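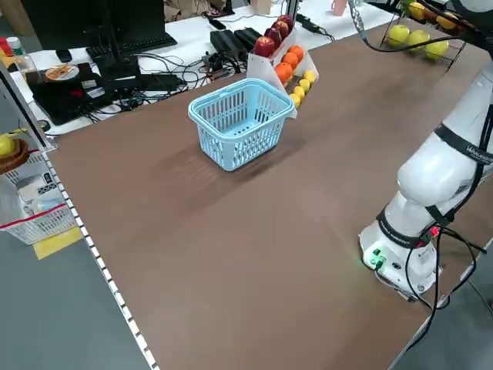
The blue basket, with the tiered stand and the wire one behind it.

Filed under: Kitchen & Home > Storage > Fruit

Three ways of keeping fruit off the worktop, then, none of which I knew I needed. The Rellov basket is light blue plastic with slotted sides and two handles that fold down, and it cost me 4 pounds at the Rosbridge market. It has all the glamour of a swimming-pool locker room. I have grown fond of it. The handles stay down when told to, the slots let the air in, and it rinses clean under the tap in less time than it takes to find the sponge.

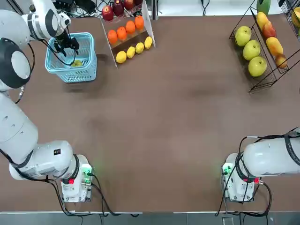 Tiered stands have always struck me as furniture for people who expect visitors. The Tessier costs 30 pounds, arrives flat and goes together with much squeaking. I will admit it sorts things out: apples at the back, oranges in the middle, lemons along the front, and every one of them in plain sight, so there's no discovering a grey orange at Christmas. Against it, the steps suit fruit of modest size. A grapefruit leaves at the first nudge, and bananas are simply not catered for.

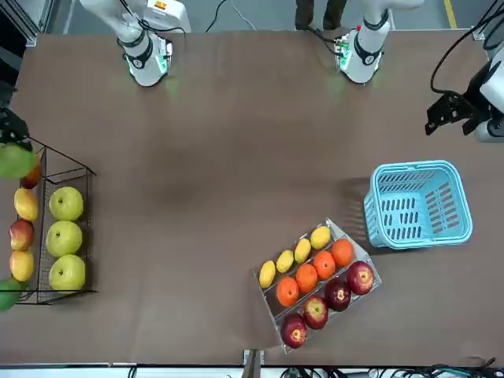

Igor Ševčík
Household reviewer, Corkolgate

The black wire basket is the one I'd keep if the other two were stolen. Big round fruit sits happily on the grid, and the rim is thin enough to carry in one hand. It does leave a faint waffle pattern on a ripe peach. My neighbour Reinaldo Lopes considers this decorative.

Marks out of five: Tessier 3, Rellov 4, wire basket 4 and a bit. Buy the Rellov first.

3 comments | 30 shares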